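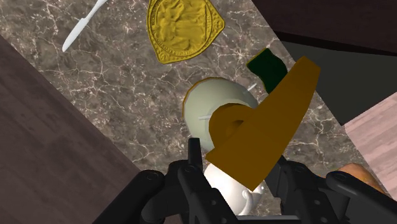 Simulação da bancada, vista da câmera do punho. Garra preta, bule branco e a peça laranja em primeiro plano.

Fórum da Oficina Compartilhada Zasbridge
Seção: Projetos em andamento > Braços e manipuladores
Tópico: Braço de bancada Cerkis - simulação antes da montagem definitiva

dexter_manalo
Coordenador do projeto
19 de dezembro de 2021

Prezados associados,

Em conformidade com o regulamento de uso da oficina, apresento o estado do projeto Cerkis, que consiste na construção de um braço manipulador de pequeno porte para a bancada dos fundos. A estrutura mecânica encontra-se em fase de usinagem. Enquanto as peças não ficam prontas, o trabalho concentra-se no ambiente simulado, do qual anexo uma vista ao início deste tópico.

O modelo da garra já contém os elos com cantos arredondados e os furos dos parafusos, conforme o desenho em revisão. A superfície de apoio é um tampo de mármore, cercado por trechos de madeira e painéis escuros. Sobre ele foram dispostos objetos de formatos distintos, entre os quais uma faca, um medalhão dourado de grande diâmetro e o bule.

Até o momento foram executadas 1.000 tentativas de preensão com posições iniciais sorteadas. Solicito a manifestação dos interessados sobre dois pontos: a posição da câmera e a conveniência de ampliar a série para 2.000 tentativas antes de fixar as dimensões dos dedos.

Atenciosamente,
Dexter Manalo

torno_e_fresa
Associado

Prezado Dexter,

Agradeço a apresentação. Registro, contudo, minha discordância quanto à ordem dos trabalhos. O atrito dos dedos reais dependerá do revestimento, que ainda não foi escolhido, e nenhuma quantidade de tentativas simuladas suprirá essa informação. Proponho usinar um par de dedos provisórios em alumínio e ensaiá-los na morsa com objetos da própria copa.

Quanto à câmera, observo que a imagem está bastante inclinada em relação ao tampo. Trata-se de escolha de projeto ou de erro na transformação entre o punho e a base?

dexter_manalo
Coordenador do projeto

Prezado colega,

Trata-se de escolha. A câmera é solidária ao punho e acompanha a rotação deste. O sistema de coordenadas da base foi conferido em separado, e o arquivo de calibração está na pasta comum, revisão 24.

No que se refere aos dedos provisórios, não me oponho, desde que o material seja debitado da cota do projeto e que o torno esteja livre.

lupa_de_bancada
Associada

Senhores,

Permitam-me um comentário sobre a oclusão. Na vista anexada, a peça laranja encobre parte do que está atrás dela: o volume branco arredondado fica por trás da alça em anel, e o objeto verde-escuro aparece apenas parcialmente. No canto inferior direito há algo alaranjado, semelhante a um pão, também escondido pelo elo da garra. Se o programa depender somente dessa câmera para decidir a aproximação seguinte, receio que tome decisões com informação insuficiente.

Recomendo a instalação de uma segunda câmera, fixa, na coluna da bancada. O suporte Piątek que sobrou do projeto anterior serviria, mediante a troca de um parafuso.

torno_e_fresa
Associado

Subscrevo a recomendação da colega quanto à câmera fixa. Reitero a objeção quanto à simulação. Na montagem do Primo, em março, confiamos nos valores do simulador e os dedos tiveram de ser refeitos duas vezes. O relatório consta do arquivo da oficina e convém que seja lido antes de qualquer deliberação.

dexter_manalo
Coordenador do projeto

O relatório do Primo foi lido. Naquele caso, a falha decorreu da folga nos pivôs, que o modelo não contemplava. O modelo atual contempla a folga, com valor medido nas peças já entregues.

Acolho a proposta da segunda câmera. Quanto às objeções do colega, sugiro uma solução intermediária: mantém-se a série em 1.000 tentativas, usinam-se os dedos provisórios e comparam-se os resultados com os mesmos formatos de objeto. Caso haja divergência relevante, a série será refeita com os coeficientes corrigidos.

rosca_fina
Associado

Prezados,

Uma consulta de ordem prática. O desenho em revisão indica 53 mm de abertura máxima entre os dedos. Essa medida foi tomada entre as faces internas ou entre os eixos? Na folha de corte não há indicação, e pretendo preparar o material ainda nesta quinzena.

dexter_manalo
Coordenador do projeto

Entre as faces internas. A folha de corte será corrigida e reenviada. Peço que o corte aguarde a nova versão.

torno_e_fresa
Associado

Aceito a solução intermediária, com a ressalva de que a comparação deve incluir ao menos um objeto liso e curvo, como o bule. Os formatos angulares, a exemplo da peça laranja, oferecem faces planas à garra e tendem a produzir resultados favoráveis demais.

lupa_de_bancada
Associada

De acordo com a ressalva. Disponho de um bule de louça sem tampa que pode ser cedido à oficina para os ensaios - solicito apenas que as primeiras preensões sejam feitas sobre a manta de borracha.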